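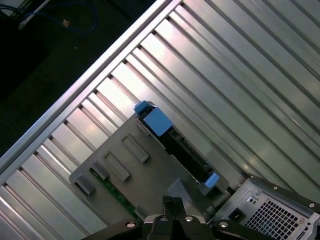
*Portadiscos negro con pestañas azules, sobre su soporte gris de plástico.*

## Visita al taller de recuperación de equipos Brosano

La visita se limitó a la línea de ordenadores de sobremesa, en concreto a la retirada del disco duro y al tratamiento del portadiscos. Los portátiles y los monitores se procesan en otra nave que no forma parte del recorrido. Guió el grupo Misaki Onishi.

El lote en curso consta de 522 torres procedentes de una renovación de oficinas. Cada torre entra con una etiqueta del sistema Skurnura, que asocia el número de serie del chasis con el del disco. La asociación se hace antes de desmontar nada. Si la etiqueta del disco no se lee, el equipo pasa a una estantería aparte y se tramita a mano.

### Retirada del disco

La secuencia es la habitual en carcasas con anclaje sin tornillos: se abre la torre, se suelta el cableado de datos y alimentación, se liberan las pestañas y se extrae el conjunto. El esfuerzo debe aplicarse en el eje de la guía. Si el portadiscos se fuerza en ángulo, la pestaña se parte por la base y la pieza deja de ser reutilizable. En el lote anterior se descartaron 14 por este motivo. 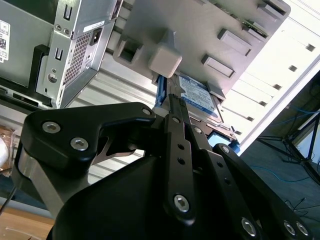 La orientación del chasis también influye. Con la torre de pie, el conector del disco queda mal a la vista y se tiende a tirar del cable. Inclinada, se ve mejor el fondo, aunque conviene comprobar que no haya tornillería suelta. En Brosano admiten las dos posturas y no han fijado ninguna en el procedimiento escrito, lo que me parece una carencia.

Extraído el disco, el portadiscos vacío se inspecciona por separado. Se miran tres puntos: las pestañas, la zona del conector y la planitud del marco. Un marco alabeado entra en la bahía con roce y puede dejar el disco mal asentado, defecto que luego se confunde con un fallo eléctrico.

### Cableado y bahías

Los mazos se dejan en la torre. Solo se apartan lo necesario para despejar la jaula, sin cortar bridas salvo que impidan el paso. Pregunté por las rebabas de la chapa en los troquelados; se repasan únicamente cuando rozan un cable.

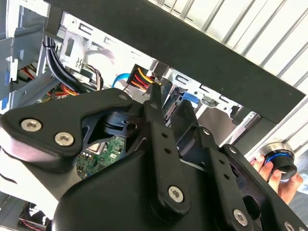 Snežana Tomić objetó que dejar el mazo en su sitio ahorra tiempo en la retirada y lo hace perder en el remontaje, porque los conectores caen detrás de la jaula y hay que volver a buscarlos. Proponía fijarlos a la chapa con una brida provisional. Onishi respondió que lo probaron en 24 torres y que la diferencia no compensaba el consumible. No facilitó los tiempos medidos.

El borrado de los discos se hace con la herramienta Patrício, en un banco separado. Solo vimos la cola de entrada y un informe impreso, con número de serie, método y resultado. Los discos que fallan el borrado 2 veces van a destrucción. El portadiscos vuelve al almacén con independencia del resultado.

Quedó sin aclarar si el almacén separa los portadiscos por modelo de chasis o solo por color de pestaña. Lo segundo no garantiza la compatibilidad: he encontrado piezas del mismo color con pasos de guía distintos.

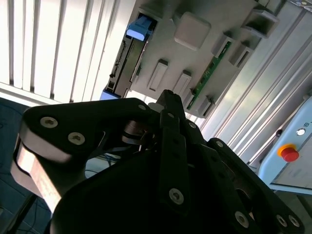 **Drallow, 25 de diciembre de 2019.** Añado dos datos recibidos por correo después de la visita. Valentin Renaud confirma que el almacén clasifica por modelo y que el color figura solo como campo auxiliar en Skurnura. El procedimiento de retirada, por su parte, está en revisión e incluirá la postura del chasis; he pedido copia cuando se publique.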